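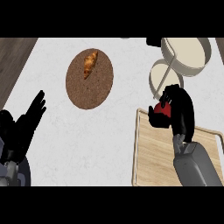

Gaspard Perrin objected, on reading a draft of this section, that the closing credits of an animated feature are a contractual document and should not be treated as part of the film's address to its audience. The objection holds for the crew roll, where order and type size are set by agreement. It does not hold for the drawn or rendered material that runs beside the names.

4.2 Credit-side material

We coded the end credits of 19 computer-animated features for the presence of images made specifically for the credits. Twelve contained such images. In 2 of these, Kidholm and Dasgate, they continue past the main title cards and into the crew roll, which makes them the longest in the sample. Kidholm's credit images occupy 543 seconds and introduce a character who does not appear in the feature.

Figure 3. Rendered still life, croissant on a round mat.

Stamatopoulos (the studio's in-house term for its credit unit is "the annex") is the only producer in the sample to list a separate director for this material. At Stasus the work is assigned to the layout department and the credit images reuse sets from the feature. The difference affects style: Stasus credits keep the lighting of the final sequence, while those from Stamatopoulos change palette at the first card.

Streaming versions were coded separately. Where a platform shrinks the credits to a corner window, the images remain present but the names cannot be read at normal viewing distance. We recorded these cases as "reduced" and left them out of the duration totals.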